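Research Associate, Simulation for Robot Manipulation

The Manipulation Group at the Camenzind Institute invites applications for a full-time research associate position in simulation-based training. The successful candidate will join the Vunis project, which studies how well grasping policies trained only in simulation carry over to physical robot arms.

In its first phase, the project trained grasping policies on 3000 simulated tabletop layouts and tested them on a physical arm without further adjustment. Success rates fell by almost 70 percent when lighting and shadows were held constant during training, and by far less when both were varied. The associate will lead the second phase, in which the study is extended to crowded tables.
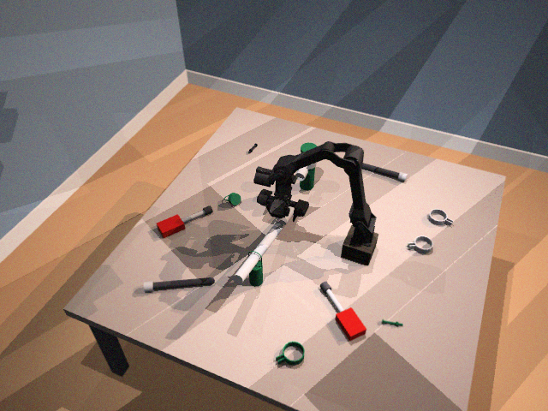

Contact between long, thin objects is the main open problem. Current policies perform well on compact parts and poorly on rods, which can roll, pivot, or push a neighboring part out of place as the gripper closes. Layouts such as the one with a white rod resting against a short green cylinder, where the arm's own shadow falls around both, are of particular interest to the group. The associate will design layouts of this type, run training experiments, and compare the results with trials on the physical arm.

Duties include maintaining the simulation code, preparing results for publication, and supervising one graduate student. The associate will report to Dr. Theda Fuchs.

Applicants must hold a master's degree or doctorate in robotics, computer science, or a related field, and must have written experience with Python or C++. Experience with physics engines is preferred. The appointment is for two years, with a review after 6 months. The position is based at the Jemwood campus.

Applications should include a cover letter, a curriculum vitae, and the names of two references. Review of applications will begin in December and continue until the position is filled. Questions about the position may be directed to Damir Omerović, Office of Research Appointments.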